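3.2 Setting up the simulated tray

I'll be upfront that most of the hours in this project went into the part you'd expect to be easy. The arm itself, which we call Gagnon, came together in the shared workshop at Burketti over one long June, and Section 3.1 has the boring details on the joints and the wiring. Gagnon can lift 500 grams at full reach if you're nice to it. But I only got bench time in the evenings, and I wanted to try grasps at home without hauling an arm up three flights of stairs, so I wrote a simulator for it. The simulator is called Kevham, after nothing in particular.

Kevham is small and kind of ugly on the inside, but it does what I need. It loads the gripper, drops a handful of everyday objects onto a white tray, lets them settle, and then hands control to whatever grasp planner I'm testing that night. The viewpoint rides with the gripper and looks out past the fingers, the same as the cheap camera I bolted onto the real wrist. I tilted it steeply on purpose, to match the bracket on the build. (The bracket is at that angle because that's where the hole was.)

The objects are a mixed bag, and I mean for them to be. My first version used nothing but boxes, and the planner got so good at boxes that I was ready to write the whole thing up and go to bed! Then I put in a rod and it fell apart. Boxes forgive you. You can be a little off on the angle and the fingers will still find two flat sides to press on, but a cylinder leaning across something else gives you a thin line of contact and a lot of ways to be wrong. So now every layout has to mix its shapes – something long, something flat, something soft-looking, and something with an outline that makes no sense at all. Figure 4 shows one layout at the start of a trial, with the gripper open.

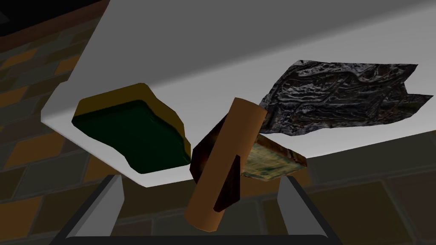 Figure 4. A starting layout in Kevham, from the wrist viewpoint. The tan cylinder is the target; the sponge, bread slice, brown wedge and crumpled dark foil are clutter.

I went back and forth on the foil for weeks. In terms of physics it's a cheat, a rigid mesh with wrinkles baked in, and it won't squash the way foil does. What I cared about was how it looks to the planner. Shiny creases throw off little bright streaks, and an edge finder just loves those, so it will happily propose a grasp on a highlight. Keeping the foil in hurt my scores and I kept it in anyway. Aurelia Pfister, who shares my bench at Burketti and did all the finger molds, thinks I should model it as a soft body. She's probably right, but my laptop would melt.

Overlap was the other headache. When the target sits in front of another object, a planner working from one view tends to merge the two and guess a center that belongs to neither. I tried hiding this problem by spreading everything out, and the results looked great and told me nothing about my own messy kitchen counter, where the real arm was supposed to end up. So the layouts stay crowded. A layout only gets thrown out if an object lands off the tray or the solver starts jittering.

The brick background came with the free texture pack from Skikico, and I left it alone. I did wonder if all those mortar lines would confuse things, and in the early runs they did a little, until I masked out everything beyond the tray.

Each planner got 90 layouts, with 12 kept aside for tuning, and I allowed 6 attempts per layout before calling it a failure. A full batch takes almost all night on my machine, fan screaming. I froze the object set in September 2020 so that the numbers in Section 4 could be compared with each other, which means a few fixes I made later (better friction on the fingers, mostly) aren't in there. If you rerun this with the newer code you should expect the rod grasps to come out differently from mine. The settings file for the frozen version is listed in the appendix, along with the finger dimensions Aurelia measured off the real molds.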